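Screwdrivers, a drawer, and my two left hands

So I finally got my turn on the remote rig at Pinanmont, and I have to tell you, I've been bragging about my steady hands for years and I am never doing that again.

The job sounds like something you'd give a toddler. Pick up the screwdrivers, put them in the drawer, shut the drawer. You do it with a pair of hand controls, the robot arms copy whatever you do, and the whole thing gets recorded so Orkik (that's the learning software, I didn't name it) can have a go at it later without me. Gerrit Motaung set me up in the chair, told me to breathe, and went off to get coffee. Great teacher!

My first try took forever. You don't feel anything through the controls, so you're going entirely by eye, and my eye kept telling me the fingers were around the handle when they were hovering somewhere over it. Squeeze, lift, nothing. Squeeze, lift, nothing. I said a word that I hope isn't on the recording.
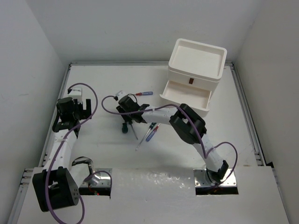

The long skinny shafts were the worst. If you grab one of those by the metal end, the heavy handle swings down and then good luck getting it over the lip of the drawer. Marjorie Gosling, who has done more of these than anyone in the building, told me to go for the fat part of the handle every time and come straight down on it. Also to stop wiggling. Apparently I wiggle. And she said if I wiggle, the robot learns to wiggle, which made me feel terrible about the first 3 runs, so we threw those out.

By run five I'd found a sort of rhythm. Right arm for the picking, left arm parked well off to the side so I couldn't knock into anything with it (I knocked into things with it). I started talking to the screwdrivers. Gerrit came back and watched for a while without a word, and then asked if I wanted to try it with the drawer starting closed, and I said no thank you, I do not.

I ended the day with 8 good ones. Eight! I was pretty pleased until I asked how many they want before they start training and Marjorie said 2000. They've got several of us rotating through, and the plan is to be done by September, but still. My shoulders hurt just thinking about it.

I'm back in the chair on 23rd March, and I've been practicing at home by moving pens around with kitchen tongs, very slowly, with my elbows tucked in. My family has opinions. If any of you have done this kind of thing and have a trick for judging depth, please put it in the comments, I'll try anything!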